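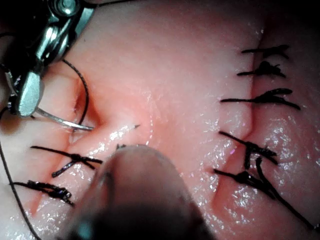 *Curved needle going through a practice pad, two tied knots already on the left-hand slit.*

## Suture pads at the kitchen table: what I'd believe and what I wouldn't

Every seller says their pad "feels like real skin". I doubt it. I've used the Skovo and the Dunleavy and both feel like a pad. Fine for learning knots, so buy on price.

- **Grip.** Hold the curved needle in the jaws of the driver, never in your fingers. Turn the wrist and let the curve do the work. If you shove it straight, the pad bunches up and you learn very little.
- **Thread.** Long tails tangle. Shahnaz Paul swears by waxing hers - I tried it and saw no difference.
- **Talc.** Supposed to stop a pad going tacky. It helps for an evening, then you have talc on everything.
- **Washing.** Cool water, a drop of washing-up liquid, pat with a tea towel. Leave the airing cupboard out of it.
- **Reusing slits.** The packet says 33 times. Mine tore at the ends well before that.
- **Needles.** Lidded jar, high shelf, and not the one next to the peppercorns.

Feven Wolde practises on banana skins instead. Cheaper, though they smell by the second day.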